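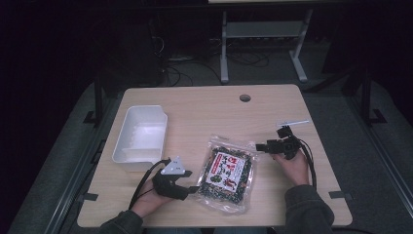

Fig. 1. White plastic tray and clear resealable bag with printed label, on the bench top.

Unit 4: Dry goods in flexible packs – handling and transfer
Plirkham Food Store Practice, handout 4 of 13

4.1 Scope
The unit covers small resealable bags of dry, flaked or granular food. Glass jars and rigid tubs are dealt with in Unit 5. Oily mixes are left until June.

4.2 Pack type
A clear bag allows the contents to be checked before opening. The bag in Fig. 1 holds dark, speckled contents with black, green and small pale flakes, similar in look to dried seaweed or a rice seasoning blend. Appearance is not sufficient for identification. The product name and ingredients must be taken from the label, and if the label is in a language the reader does not know (in Fig. 1 the characters are Japanese), a translated copy is kept with the stock sheet.

4.3 Bench layout
The tray is set to one side with its long side running front to back. The bag lies flat in the middle of the bench, label up. Keep 40 cm of clear bench in front of the worker where space allows.

4.4 Transfer
Check that the tray is empty and dry. Press the bag flat along the seal and feel for gaps. Move the closed bag to the tray before opening it, so that spilt flakes stay inside the rim. Reseal from one end to the other, pushing out air ahead of the fingers.

Flaked mixes take up water quickly. Bags opened at the Balside store are used within 16 days – unopened bags follow the printed date.

4.5 Records
Enter pack weight before and after on form 533. Weights are in grams, no decimals. The Flirnska sheet is no longer accepted.

Reading: Delacroix course notes, section on moisture in dried foods.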